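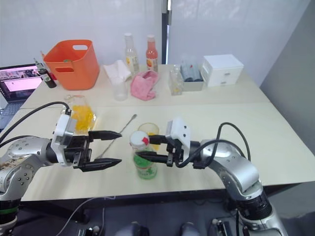
*The two tables pushed together, with a bottle, a glass and a bag of snacks on the front one.*

I've had a pair of Grasent tables for five months now, and I've been meaning to write this up since October, so let's go! Short version: I like them a lot, I'd buy them again, and I have one complaint that I'll get to (it's about crumbs).

I bought two of the same size because I couldn't decide between one big table and one small one. Two meant I could shove them together when I needed the space and pull them apart when I didn't. They were $220 each, and shipping took 11 days, which felt like forever because I'd already given away my old table and was eating dinner off an ironing board.

**Putting them together**

Easy. The legs go on with the little wrench in the bag, and the instructions are all drawings with hardly any words. I did the first one in the time it took to listen to one podcast episode, and the second one went even faster. I did put one leg on slightly crooked and had to back it out and start over, but that was me and my impatience. No wobble on either of them since then, even on my floor, and my floor is not great.

**Using them**

Mostly I use the back table for parking stuff and the front one for doing stuff. So the containers and cloths and bottles all live in back, and the front stays free for whatever I'm mixing or chopping or gluing. It's such a simple setup and I can't believe I went so long without it. When I want a cold drink I just bring a glass and a long spoon up front, pour, stir, done, and everything else stays put behind me — well, in front of me, but you know what I mean.

I love the top. It's white with a light wood grain, so it still looks bright but it doesn't look like a doctor's office. The dark front edge is nice too, and it hides scuffs way better than I thought it would (I bump it with my chair constantly).

Stains have been fine so far. Orange juice wipes right up, even when I forget about it until after lunch. Tomato sauce needed a second pass with some dish soap. Turmeric scared me! I spilled a good spoonful and left it for an hour, and there was a faint yellow spot for a few days that eventually faded away with regular wiping.

**The crumb thing**

OK, so the seam. If you push two of these together, you get a line where they meet, and that line eats crumbs. Sugar, too. And glitter, if you're a glitter household, and I'm sorry if you are. I pull the tables apart every week or so and run a damp cloth down both sides. It isn't hard, but I'd happily pay extra for some kind of strip to cover the gap.

I looked at the Sultura before ordering, and it does come with clips to hook two tables to each other. The clips looked flimsy to me in the store, though, and I didn't like the shiny top.

**Would I buy them again?**

Yep. Four and a half stars, with the half star off for the seam. If you only need one table, you don't even have that problem, so go ahead and call it five. I'm thinking of getting a third one for the laundry room once I've measured the doorway.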